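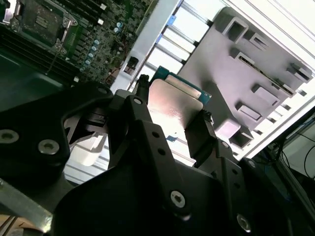

Pre-opening inspection: cervical screening camp, Ramalho Health Centre

Checked by: Guilan Xiong, with Khoa Dương for the electrical part
Month: November
Marks used: OK / Not OK / To repeat

Please read the comments together with the marks. In the last round some persons looked only at the marks and thought the building was ready, when the comment said that the key was missing.

1. ENTRANCE AND WAITING AREA

1.1 Path from the road is level and free of stones. OK
Comment: The left side becomes soft after rain. I asked to put the rope so that the queue stays on the right side.

1.2 Ramp has a handrail on both sides. Not OK
Comment: One side only. The second rail is cut and painted and is standing in the store, but it is not fixed. Hipólito Echeverría has promised it before the first morning.

1.3 Seats in shade for all women waiting. To repeat
Comment: We registered 267 women for the first two days, and they will come mostly between 7 and 9 in the morning. I looked at 3 in the afternoon, so I cannot say how the shade is at that hour. Somebody has to look early.

1.4 Drinking water with cups and a lid on the container. OK

1.5 Toilets: door closes from inside, water and soap present. Not OK
Comment: The women's toilet near the gate has no bolt. The one behind the pharmacy is good. If the bolt is not bought, please close the first one completely and put a sign with an arrow.

2. REGISTRATION

2.1 The desk is placed so that other persons cannot hear the answers. Not OK
Comment: It is too near to the first bench. I sat on the bench and I heard everything Khoa was saying at the desk in a normal voice. Move it to the corner, beside the height chart.

2.2 Consent forms in all the languages needed. OK
Comment: 442 forms are in the cupboard, counted by two persons. The key is with Ánh Nông and the second key is in the matron's office.

2.3 Names are not visible on the wall or on the door. OK
Comment: The old list from the vaccination day was still hanging there. I removed it and gave it to the matron.

3. EXAMINATION ROOMS

3.1 Door can be closed, curtain covers the full width of the couch. Room 1 OK, Room 2 Not OK
Comment: In Room 2 the curtain is shorter than the rail by a hand. From the corridor, with the door open, the end of the couch can be seen. Turn the couch or change the curtain. Turning the couch is faster, but then the lamp cable must cross the floor, see 5.2.

3.2 Couch is stable, step is not slippery. OK in both rooms
Comment: The step in Room 1 had a loose rubber. Khoa glued it and we tested it with his full weight after lunch.

3.3 Hand washing inside the room. OK
Comment: The tap in Room 2 gives little water but it gives it continuously.

3.4 A female staff member is present during each examination. OK on paper
Comment: The rota is complete for the mornings. For the last afternoon there is one name for two rooms. Ánh Nông is asking the sub-centre to send one more nurse.

4. INSTRUMENTS AND STERILISATION

4.1 Specula packed, dated and stored dry. To repeat
Comment: I counted 291 packs. Five have no date written on them, and these must go back to the steriliser even if they look perfect. I put them in a separate tray with a red tape.

4.2 Autoclave reaches temperature and the indicator strip changes. OK
Comment: Done two times. The Skoden unit needs nearly double the time of the old one to cool. Plan the loads for this and do not open it early.

4.3 Dirty and clean instruments do not cross. Not OK
Comment: At present both go through the same small window. Bảo Mạc proposed to carry the used ones out by the back door, in a closed box. I agree with him. It must be written and shown to the cleaners before we start.

4.4 Sharps boxes fixed and not more than three quarters full. OK

5. ELECTRICITY AND FIRE

5.1 Generator starts and carries both rooms and the autoclave. OK
Comment: It was run for one hour. The fuel is for one day only. Clukemico delivers the rest, and the paper must be signed by Khoa.

5.2 No cable lies across a walking way. Not OK
Comment: One in the corridor, beside the weighing scale. Tape is not enough here, please use the rubber cover from the dental room.

5.3 Extinguisher is in date and can be reached. OK
Comment: It was behind the folded chairs. Now the chairs are on the other side and should stay there.

6. AFTER THE EXAMINATION

6.1 A quiet place to sit for women who receive a difficult result. OK
Comment: The small office of the midwife. Please remove the boxes and bring two chairs of the same height.

6.2 Referral slips and transport to the district hospital arranged. To repeat
Comment: The slips are printed. The Bondetance minibus is confirmed by telephone, and I would like to have it in writing with the hour of departure.

All points marked Not OK are to be corrected and shown to me or to Bảo Mạc. Points marked To repeat will be checked at 6.30 in the morning, before the gate is opened.

Guilan Xiong

Related items
Waste collection checklist, Ramalho Health Centre
How to pack and date instruments (2 pages)
Rota form for nurses and midwives
Vaccination day: comments after inspection
Referral slip, blank copy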